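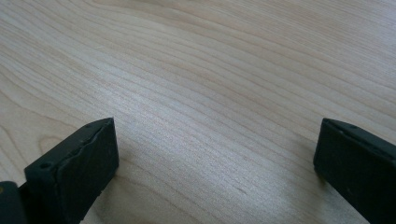
Gripper open over the bare tabletop, nothing between the fingers.

Stutanden Demonstration Group
Minutes of the collection meeting, 7/18/19

Present: the collection crew, the labeling crew, two people from training, and one guest from the Hosum site, who joined by phone and stayed for everything except item 6.

1. Last meeting's minutes
Approved with one fix. The June minutes said the cup set was finished. It was the bowl set. The cup set is still open and is covered under item 3.

2. Where we stand
Very happy news to start with: we now have 485 accepted demonstrations from the hand-held gripper, all of them tabletop pick and place. Training had asked for enough to try a first real run before the end of the summer, and they say this will do it. There was some applause, and the phone line picked it up as a loud crackle.

The accepted examples are lopsided. Bowls and blocks are well covered, spoons are thin, and cloth items have barely been started. Training would love to see cloth next, even if the first tries are messy, as the current policy has never seen anything that changes shape when you pinch it.

3. Cup set
The cup set is held up by handles. Half the crew grabs by the handle and half by the rim, and the learned policy splits the difference and closes on air. We talked this over for a good while and it was a great discussion. One side wanted a single rule for everybody (rim only). The other side wanted to keep both grasps and record which one was used, so the model can learn that both are fine.

Agreed: keep both grasps, add a tag for each. Labeling will go back over the cups we already have. Anything where you can't tell which grasp was meant gets set aside and not thrown out.

4. Starts and endings
Labeling brought a very useful list of clips that begin too late. In these the fingers are already closing when the recording starts, so the learner never sees the approach. The same thing happens at the other end, where people let go and stop recording in one motion.

Agreed procedure from now on:
Fingers fully open before you press record.
Hold still for 2 seconds over the table.
Do the task at a normal pace.
Open the fingers, back away, hold for 2 seconds again, then stop.

Somebody asked if the still parts would teach the arm to sit and do nothing. Training says they trim most of that automatically and would much prefer too much to too little.

5. Empty-table examples
This was the item everyone wanted to get to. Shabalala (our name for the second policy, for anyone reading who missed June) has a habit of reaching for things that aren't there. Training thinks it has simply never been shown a table with nothing to pick up. Every demonstration we ever gave it ended in a grasp, so it believes a grasp is always coming.

The proposal is to record a set of short passes with the fingers open over bare wood and no object at all, labeled "nothing to do." Wood grain is a nice hard case for this. Loops, streaks and little dark flecks in the surface could all look like the edge of something to a model that is eager to find one. Daylight on the tabletop adds bright patches, and the fingers put their own soft shadows down beside them. All of that should be in the set.

Hosum said they tried a small version with a plain mat and saw fewer false reaches, but they changed the lighting that same week, so they don't want to promise anything. They will send over their notes.

Agreed: 60 empty-table passes to begin with, split between morning and afternoon light. Vary the height and the tilt of the gripper. Leave the table as it is, with no mat and no cloth. If the results look good we do the same on the dark counter.

There was a question about whether a pass with a crumb or a pencil mark on the table still counts as empty. Yes, it counts. Please don't scrub the table first.

6. Vindell viewer
The new version of Vindell is up on both labeling machines, and it is so much nicer to use! Scrubbing backward no longer freezes, and you can now put two clips next to each other. Still missing: a way to flag a clip without opening the full form. Labeling will write this up as a request. Old tags carried over fine except "regrasp," which came in as a blank. Please check your own clips for it.

7. Finger pads
Short item. Collection asked for a fixed routine on the pads, so that grip feel doesn't drift over a set. Wipe them at the start of each session and note any change of pads in the session log, with the clip number where the change happened. Training wants that note even when the new pads look the same as the old ones.

8. Other business
The spoon bin has been moved to the lower shelf. Three new people want to learn collection, which is wonderful, and they will each sit with an experienced collector for a full session before recording anything that counts.

Actions
Collection: empty-table passes; start on cloth items once those are in.
Labeling: grasp tags on the cup set; flag request for Vindell; "regrasp" check.
Training: first run on the accepted set, with and without the empty-table passes.
Hosum: send mat notes.

Next meeting: same room, after training has the first run back.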